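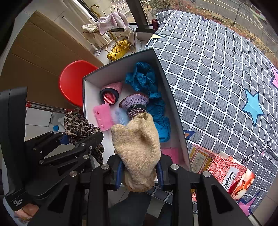
A beige knitted sock and an open white box, on a grey grid duvet.

Console and wheel check, before a long session
Last gone over 28/05/2019

I run through this list whenever the console has been moved, and always before the Skadbridge endurance race, which means eight hours with the same kit switched on and usually a room full of people stepping over the leads. My setup is an older console, a Hattori wheel and pedals, and a Cetar charging dock for the pads. Yours will be different, so skip what doesn't apply!

1. Mains plug and lead: OK
No cracks, no brown marks round the pins. I run the whole lead through my fingers with it unplugged (please do unplug it) and feel for flat spots where a chair leg has been.

2. Extension block: REPLACED
The old one was rated at 3,000 watts, which is plenty for a console and a telly, but it rattled when I shook it. That's enough for me. New one is a Verach with its own switch. One block only, straight into the wall, never a block into another block.

3. Vents: CLEANED
Fluff, so much fluff. Soft brush, console off, then a gentle going over with the vacuum held a little way back. I leave a hand's width clear behind it, and more if it's going in a cabinet.

4. Wheel clamp: OK, JUST
One of the rubber feet has gone hard. It still grips, but I gave the wheel a good yank both ways before signing it off, and I'd like to get a new pair of feet before the next race. Don't overtighten, you'll dent the desk and strip the thread, and I have done both.

5. Pedals: OK
They creep forward on carpet. I've put a strip of grippy matting under them and so far they've stayed put. 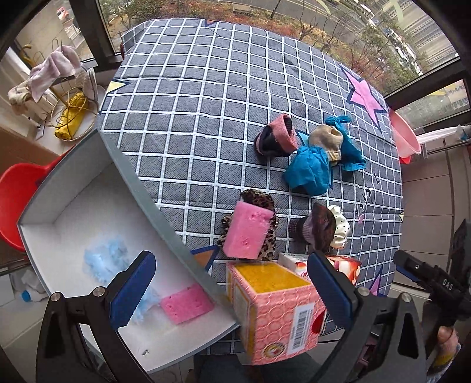 6. Where the console stands: MOVE IT
Heat is the thing that finishes off old consoles, and mine shuts itself down in a sulk if it gets too warm. I want it on something hard and flat, with nothing soft underneath to block the bottom vents. So a table right beside a big window is a no from me on a sunny May afternoon, and if there's a cloth on it, even a cheerful one with big printed stars, the cloth comes off before anything gets plugged in. Same goes for the bed. I know it's comfy.

7. Charging dock: WATCH
Left-hand slot runs warmer than the right. I only use the right one now and I don't leave pads in overnight.

8. Leads across the floor: TAPED
Anything that crosses the way to the door gets taped down flat. The wheel lead is the worst one, it's stiff and stands up in a loop.

9. Breaks: SET
Alarm goes off every 90 minutes. Up, stretch, drink of water, hand on top of the console to feel how warm it's got, and swap drivers if your wrists are aching.

Still to do: rubber feet for the clamp, and a label for the new block.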